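How I Pack a Phone Box for the Mail (So It Gets There Looking Like a Phone Box)

I sold my old phone last week, and the buyer wanted the original box too, which meant I got to do my favorite boring job: wrapping a box so it can go inside another box. I've mailed a lot of these by now and people keep asking me how I do it, so I finally sat down and typed it all out.

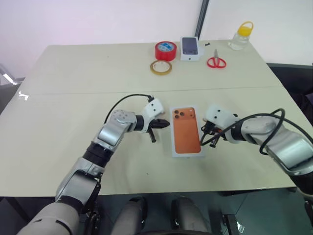 What you need

A big clear table. I like to have the phone box by itself on the near half and push the tape to the far half, because otherwise I set the box down on top of the roll and then spend five minutes hunting for it.

Two kinds of tape. Clear tape for anything you want to read through (labels, mostly) and a colored one for the outside seams. I use red. It's easy to see where you've already been, and if somebody opens the parcel along the way, it shows!

Brown packing paper, or plain newsprint. Skip printed newspaper on a white box. I used it once, in December, on a damp day, and the buyer got a box with grocery ads rubbed off all over the lid.

A shipping carton bigger than the phone box on every side. Mine come from Endside, the little packaging place near the post office, and I buy them flat in a bundle of 14 because the single ones cost silly money.

Scissors and a marker.

Step 1: Get the phone ready

Back it up, sign out of everything, erase it, and take out the SIM card. I know you know. I still forgot the SIM once and had to email a complete stranger to ask for it back. Power the phone off all the way and wipe it down with a soft cloth before it goes in the tray.

Step 2: Check what's in the box

Lift everything out and look. Paper leaflets, the SIM pin, the cable if you promised one. If something's missing from the set, say so in your listing now, before it sells. And if you've got the sticker sheet, leave it in. Collectors love the sticker sheet and I will never understand it.

Step 3: Close the lid, and don't tape it

Please don't put tape straight on the phone box. Clear tape looks harmless going on and then takes the top layer of the paper with it coming off, and if your lid has a nice big picture of the phone on it, guess which part tears. Wrap a strip of paper around the middle like a belt and tape the paper to itself. The lid stays shut and the tape never touches the box.

Step 4: Wrap it

Lay a sheet of paper down flat, set the box in the middle with the picture facing down, and bring the long sides up first. Crease them with your thumb, then fold the short ends in like you would on a birthday present. One piece of clear tape on each end and one along the top. Then do the whole thing again with a second sheet, turned the other way, so the seams don't land in the same spot.

If you want bubble wrap over that, go ahead. I go 2 layers of paper and 1 of bubble for anything with a phone in it, and paper only if it's just the empty box.

Step 5: Build the nest

Tape the bottom of your carton (three strips, one down the seam and one across each edge) and crumple paper into the bottom until it's a good 2 inches deep. Crumple it loosely, you want it springy. Put the wrapped box in, fill the sides, fill the top, then close the flaps and give it a shake. If you hear or feel anything slide, open it back up and add more.

Step 6: Seal and label

Now the red tape. Center seam first, then the edges, pressing hard with the side of your hand. Put the address label on the largest face, keep it off the seam, and run clear tape over the writing so rain can't get at it. Don't cover the barcode if your post office is fussy about glare. Mine is.

I also write the last few digits of the order number on the bottom in marker. This one was 1766, and when I had three parcels going out the same afternoon it saved me from mailing a phone to the person who bought my rice cooker.

One thing about tape

Cheap clear tape splits down the middle and then you're picking at it with a fingernail for the rest of your life. Fold the end under every single time you put the roll down. Also check your carrier's rules on batteries before you print the label, as some want an extra sticker on the outside and they'll hand the parcel right back to you over the counter if it isn't there.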